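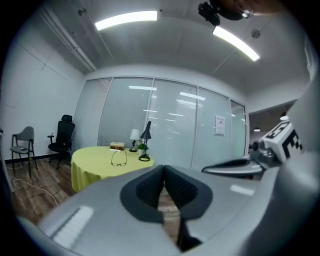
フリーダ・グンロイグソンからは、最初の起動で左右を逆に登録してしまい、やり直しに手間取ったので、左右の確認を手順の先頭に置いてほしいという要望が寄せられた。本版ではこれを受けて、4章の順序を入れ替えている。

4. ハンドグリッパー「Fakir」の準備と記録

4.1 左右の登録
1. 左右のグリッパーの電源を切った状態で、机の上に並べます。
2. 右手用の電源ボタンを長押しします。アプリ「Clultell」の画面に「右」と表示されるまで離さないでください。
3. 左手用も同じ操作を行います。
4. 表示が逆のときは、「設定」→「機器」→「左右の入れ替え」を選びます。

注記:登録内容は電源を切っても保持されます。別の組と入れ替えて使う場合は、再登録が必要です。

4.2 マーカーの確認
1. 白いキューブの各面に汚れや傷がないか見ます。
2. 汚れは乾いた柔らかい布で拭き取ります。アルコールは使用できません。
3. キューブを指で軽く押し、がたつきがあれば付属の六角レンチで台座を締めます。

注意:マーカーの面にテープやラベルを貼らないでください。位置を正しく読み取れなくなります。

4.3 開閉の校正
1. 「校正」を開き、「開始」を押します。
2. レバーから指を離し、フィンガーパッドを全開にします。表示が90 mmになれば正常です。
3. レバーをゆっくり最後まで握り、2秒保ちます。
4. もう片方も同様に行い、「保存」を押します。

全開の値が90 mmに届かないときは、パッドの根元に異物が挟まっていないか確かめてください。

注意:校正中はパッドの間に指を入れないでください。

4.4 部屋での試し録り
1. 作業するテーブルの正面に立ち、両手のグリッパーを胸の高さに構えます。
2. プレビューで、作業する物とパッドの先端が両方映っていることを確認します。
3. 「録画」を押し、眼鏡や本など手近な物を一つ選んで、持ち上げてから元の場所に戻します。
4. 「停止」を押し、再生して確かめます。

注記:ガラスの間仕切りや光沢のある面が近いと、位置の追跡が不安定になることがあります。「追跡」の表示が黄色になったら、立つ位置を変えて録り直します。
注記:内蔵メモリーに残せる記録は2000件までです。上限に達すると新しい録画を開始できません。「転送」でパソコンに移してから消去してください。

4.5 エラー表示
E112:左右どちらかの接続が切れています。両方の電源を入れ直し、4.1の手順2から行います。再発する場合は、機器の製造番号を控えてSalanceの窓口へご連絡ください。

改訂 3/15/21 担当:Conall Sheehan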